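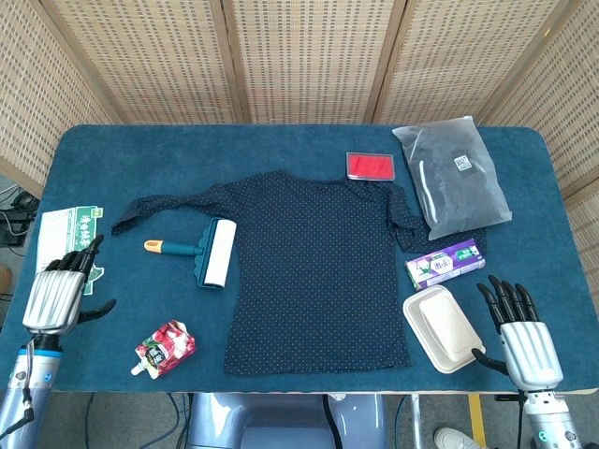 Navy polka dot blouse and lint roller on the felt-like table

Lint roller keeps leaving fuzz on my navy blouse. Is it the felt?

Posted by Ondska_sews

Hi all! I've fallen completely in love with a navy short-sleeved blouse with the tiniest white polka dots. It was a swap find here in Breronville and I plan to wear it straight through October with a cardigan. The trouble is fuzz. I lay it flat, roll the whole front, feel very pleased with myself, then flip it over to do the back. When I turn it face up again, there's a fresh coat of lint on the side I just cleaned!

My table has a dark teal felt-like cover on it, which I adore for cutting out patterns because nothing slides. I'm starting to suspect it, though. The dots make it extra confusing, as I can't tell a speck of lint from a dot until I'm nose to fabric. I've gone through 2 refills this month and I really don't want to buy another one before I know what I'm doing wrong.

Also, the sleeves. They're light and floppy and they twist up into a rope the second the roller touches them. Do you roll them first or last? And is it fine to have the ink pad I use for my tags on the same table, or am I asking for trouble?

I'd love to keep using this table if I can, it's the only one in the house big enough.

Divina Dumlao
Posted at 9:40 pm

Oh, I love a navy polka dot! And yes, I'd bet on the table cover. Felt and anything felt-like tends to shed, and a sticky roller makes it worse in a sneaky way: you press down on the blouse, the underside gets pushed into the fuzz, and up it comes. Dark blue on dark teal means you don't spot it until you're out in daylight.

You can keep your table. Put a clean cotton sheet or a big pillowcase over the top before you start. Smooth and tightly woven is what you want, so skip the terry towel (I tried one once and ended up with a white sweater's worth of fluff on a black skirt).

Then I'd go in this order. Clear everything else off so no sleeve ends up tucked under a box. Hang the blouse up for a minute and give it a really good shake outside. Lay it on the sheet with the neckline away from you, and untwist both sleeves all the way to the hem with your fingers. Do the sleeves first. Hold the shoulder seam flat with one hand and roll away from that hand toward the cuff, short strokes, lifting the roller at the end of each one. If you scrub back and forth the fabric grabs the sheet and winds itself up again.

For the body, work from the neckline down. If the hem is at all ruffled or wavy, do it last and spread just a little section at a time. Peel to a fresh sheet as soon as it stops feeling tacky, and please don't leave the roller parked on the fabric while you answer the phone! On a thin blouse I like to get it off there quickly.

As for the ink pad – move it! A lid can pop open if you knock it, and red ink on a blouse you love is a sad evening. Mine lives in a drawer in the other room. Same goes for takeout boxes, however hungry you are.

One more thing. For the dots-or-lint problem, hold a flashlight low down, almost level with the fabric. Lint throws a little shadow and printed dots don't. It's the best trick I know and I get excited every time I use it.

Jundwood
Posted at 10:15 pm

wash the table cover or vacuum it, problem solved. I use the brush attachment on mine and it hardly sheds now

Mészáros
Posted at 7:05 am

Agree with Divina about the sheet. I'd add a wash tip, as you may be putting lint on before the blouse ever gets to the table. Turn it inside out and keep it away from towels and fleecy things in the machine. Empty the dryer filter too, or better yet let it air dry.

If you're running through refills, try a slightly damp rubber glove for the first pass. Stroke in one direction and the fuzz gathers into little rolls you can pick off. Test it on the inside of the hem if the fabric is delicate. After that the roller only has to do the finishing, and one refill lasts me ages. Enjoy the blouse, it sounds gorgeous!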